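Extension lead on a dressing table: leave it on top or fix it underneath?
Reading time: 7 minutes
Print this thread | E-mail this thread

lathe_and_plaster
I am rewiring a first-floor bedroom and have reached the wall where the dressing table goes. The table is an Ondieki, painted, with a fixed mirror and no cable hole. There is one double socket behind it, 300 mm above the floor, and the back of the table sits almost hard against the wall. The loads are a hairdryer, straighteners, a lamp and a phone charger.

Options as I see them:
1. A 2 m lead with the block left on the table top.
2. The same lead with the block screwed under the top or to the back panel.
3. Chase the wall and fit a second double socket just above table height.

Option 3 is the most work and the plaster on that wall is poor. Is there a technical objection to option 1? Most people seem to live with it.

ring_final
No objection on load if the block is a decent one. A lead with a 13 A plug is normally marked for 3000 W in total, fully unwound. A hairdryer takes most of that. Straighteners draw a good deal less once they are up to temperature, and the lamp and charger can be ignored. The fuse in the plug protects the flex. It does not protect the sockets from a poor contact, so buy a block with proper spring contacts and avoid the ones sold loose in a bin.

Read the underside of the block before buying. Some leads have thinner flex and a lower rating, and they look the same from above.

ohmsickle
I would object to option 1, for mechanical reasons. A block on a table top moves every time something is pulled out of it. Movement works the plugs partly out of the sockets, the contact area falls, and the plug runs warm. I have replaced three blocks with browned sockets and all of them had been lying loose on a work surface.

Fix it down. Two screws through the keyhole slots is enough.

lathe_and_plaster
The slots on mine (Skurnine, the long model) face the wrong way for the back panel. I could use a bracket. The top is thin and I would prefer not to put screws up into it.

ring_final
Then use a bracket. I disagree that a loose block is a hazard in itself, though. Browned sockets come from worn contacts and sustained load. A hairdryer running for a few minutes a day is not a sustained load. I would worry more about hairspray and spilt liquids, which get into an upward-facing socket very easily on a table like that.

damp_proof_course
Agree on liquids. Under the top it should be on its side, with the sockets facing into the room, so that anything coming over the edge runs past. The trouble with under-table fixing is that people can't see it, so they plug in by feel and leave plugs half home. The switch gets forgotten as well.

I would still keep the block on the top. What matters is where the cables go.

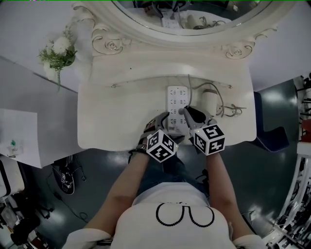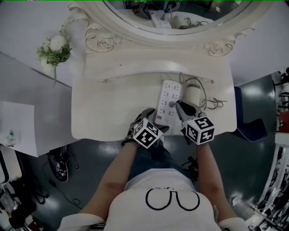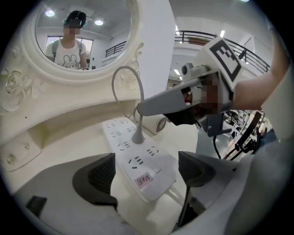
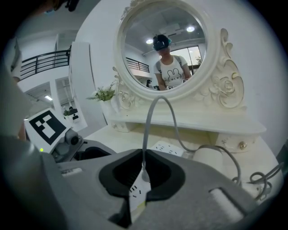 Cable entry is the part I would settle first, before choosing between the top and the underside. Flex coming over the back edge of a table gets trapped against the wall as soon as the table is pushed back, and on a painted edge it wears through the paint and then starts on its own sheath. Leave a gap behind the table wide enough for the flex plus a clip. The other point is slack. In the last picture the grey cable stands up in an arch nearly to the base of the mirror before it drops to the right, towards the white plug. A loop that tall will catch a sleeve or a hairbrush, and the pull goes straight to the plug. Take the slack down behind the table and clip it to the back panel, and leave only what is needed on top.

ohmsickle
Fair point about the loop, but you have just described strain relief, and that is my argument for fixing the block. If the block is free to move, clipping the flex only shifts the pull to the clip.

damp_proof_course
A clip on the back panel will take a pull from a snagged cable all day. A bracket glued or screwed to a thin top may not. I have no quarrel with fixing the block, only with hiding it.

kerf_allowance
Joinery answer. Cut a hole at the back of the top and fit a grommet. The awkward bit is that a moulded plug will not pass through anything small. A 7 mm hole takes a thin lamp flex and nothing else, and then only if you cut the plug off and refit it afterwards. For a moulded three-pin plug you need a far larger cutter, and on a thin top that close to the rear edge you risk breaking out into the edge. Notch the rear edge with a coping saw instead. Two cuts, round over the corners with abrasive paper, prime and paint the bare edge. It can be done with the table in the room.

Check first whether the mirror supports come down through the same part of the top. On some Ondieki tables there is a fixing block glued behind them.

lathe_and_plaster
There is a fixing block. I had a look with a torch and it runs most of the width behind the mirror. There is clear space at the right-hand end, enough for a notch.

ring_final
Notch at the right-hand end, then. Put the dryer on the wall socket directly and keep the lead for everything else. That settles the load question and leaves you with one thick flex that only comes out when it is in use.

ohmsickle
Agreed on the dryer. My vote is still for a second double socket above table height. Poor plaster is a reason to patch plaster. At Skotmont Court we did every bedroom that way and had no leads on show in any of them.

lathe_and_plaster
Understood, but the chase would cross an old repair and I am not opening that again before March. For now: dryer on the wall, notch at the right, block on its side against the back of the table top on a small upright bracket, flex clipped down the rear panel. I will leave a gap behind of one flex and a clip.

One further question. The Levura straighteners have a swivel entry on the flex. Does that count for anything as regards wear, or is it only to stop twisting?

ring_final
It stops twisting where the flex enters the handle, which is where they usually fail. It does nothing for the plug end.

kerf_allowance
Put masking tape over the cut line before you saw. Old paint chips badly.

Related threads
Sockets above worktops: measuring from finished floor or screed?
Refitting a plug on round flex
Filling a notch in a painted table top
Warm plug on a fan heater, new fuse no help
Cable clips that hold on gloss paint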